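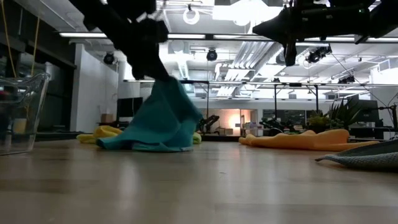

Teal, yellow, orange, gray: the cloths on the long table.

The Folding Hour

"Teal first!" Ita Ó Dálaigh called up the stairs. "You can't start with the gray, it sulks!"

Dexter Tan, who had been in Murkbridge for all of four hours and still had his coat on, wasn't sure whether she was joking. He had answered a card in the bakery window that said HELP WANTED, CLOTHS, and a phone number, and he'd pictured maybe a fabric store, maybe a tailor. He had not pictured the top floor of the old Cronin building, with the lights blazing and a big pale table so smooth that the lights shone back up out of it in long soft streaks.

And the colors! He'd come from a winter of beige offices and here was a teal so bright it practically hummed, and an orange heaped up like a hill range, and a yellow one crumpled behind the teal that looked as if it had just rolled over and gone back to sleep.

Ita arrived at the top of the stairs, puffing and delighted. She was small and quick and had a pencil in her hair.

"You found them. Good. Now pick up the teal by the middle. Go on, just pinch it and lift."

He pinched it and lifted. The cloth rose into a peak and the rest of it hung down around his hand like a circus tent, one long corner still stretched out flat on the table.

"What do you see?" she said.

"A tent?"

"Wonderful! My last helper said 'a rag.' He lasted until lunch." She clapped. "A cloth will always show you where it wants to bend, if you pick it up from the middle and wait a second. Look at that slope on the left. Now let it down slowly and follow the slope with your other hand."

He followed the slope. The cloth came down in an untidy puddle and Ita laughed so hard she had to hold on to the table (he would learn that she laughed like this several times a day, mostly at good things).

"Again," she said. "Oh, you're going to be fine. Again!"

The cloths, she explained while he tried again, were for the ferry. Every September the Vondine went out past the Batis rocks with the whole town on board, and every family on her had a cloth in its own color to wave at the lighthouse. Ita's grandmother had started it with bedsheets. There were 53 families now, which meant 53 colors, and if you think it's easy to come up with 53 colors that people won't argue over, you have never met the families of Murkbridge.

"The Tans used to have one," she said, not looking at him.

Dexter stopped with the teal halfway up. "My grandfather never said anything about it."

"He wouldn't, would he? He left in a temper. It was over a shade of green." She took the pencil out of her hair and put it back again. "The Hallorans had a green and he said it was his green. It was a gorgeous fight. People took sides at church."

"So which one was ours?"

"Fold that and I'll tell you."

He folded it. He pinched the peak and waited, and this time he saw it, the place where the cloth leaned over all by itself, and he ran the side of his hand down and turned the corner in and brought the far edge over to meet it. It lay there on the table, flat and square and so satisfying that he said "Ha!" out loud.

"Ha!" said Ita, just as loud.

They did the orange together, which took two people because it was long and had opinions. They did the yellow, and Ita let him do the corners. She talked the whole way through, about dyes and onion skins, about the year it rained so hard that the waving went ahead below deck and the lighthouse keeper sent a very gracious letter. Dexter's coat ended up on the floor. The streetlights came on outside and he didn't notice.

The gray was last. It was heavier than the others, dark on its face and paler along the woven edge, and he liked it right away, more than he would have guessed.

"Whose is this?" he said.

"Mine. We're a gloomy bunch." She smoothed its pointed corner with real tenderness. "My mother said that from the lighthouse you can't see it at all against the sea. She waved it anyway, with both arms, like a madwoman. I do the same."

Then she went to the cupboard by the stairs and was gone for a while behind the door, moving boxes and talking to them. She came back with something small and flat in brown paper and put it down in front of him.

"I'm not saying it's the same green the Hallorans have," she said. "I'm not saying it isn't. I dyed it in March, when I heard there was a Tan asking about rooms to rent, and I may have got carried away."

Dexter opened the paper. He didn't say anything about the color. He stood it up on the table by its middle, pinched between finger and thumb, and waited to see which way it would lean.

"Oh, that's a good one," said Ita. "Look at it go!"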